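Student project report: Automation at Work, Term Paper 2
Submitted 06/10/2021

Who Gets to Put Down the Bottle?

My group was assigned Nuvik, a packing contractor in Prustasville that wants a machine to handle small bottles and cartons. I expected to write about people losing their jobs to a robot. When I got there the robot was not doing anybody's job. The people were doing the robot's.

Nuvik has a packing line with 15 workers, and since February a few of them at a time have been rotated off it to what the schedule calls "demonstration." They wear a cap with a camera on it, take a hand-held gripper, and pick things up and put them down so that a program can learn how it's done. The software comes from a firm called Jerongate, whose brochure uses the word "effortless" on both pages. I did not meet anyone on the floor who used it.

Irén Gál packed boxes for years before she was moved over. I asked her what was different. "On the line they wanted me fast," she said. "Now they want me slow, and the same every time. I have never been so bad at picking up a bottle." Her target is 245 good recordings a week. A fumble has to be done over, and she finds this insulting, having fumbled on the line for years with no paperwork at all.
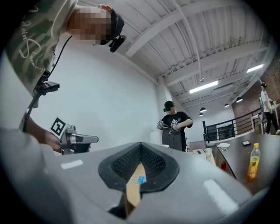 The pay is the same as packing, which was the complaint I heard most. Takács, the shift lead, thinks it should be higher – teaching is a skill, he says, and he used to get extra for training new hires. Management's answer is that a gripper is not a new hire. Takács has asked for that in writing.

Backs and feet are better off, wrists are worse. People talk less than they did on the line, and several told me they missed the arguing. The question of what happens once the program has learned enough came up in every interview, usually from the worker and never from the office. The office told me the plan was "still being scoped."

Limits of this study: I made two visits, both on the day shift, and the company picked the hours. My survey form had a typo in question 401, which should have been question 4.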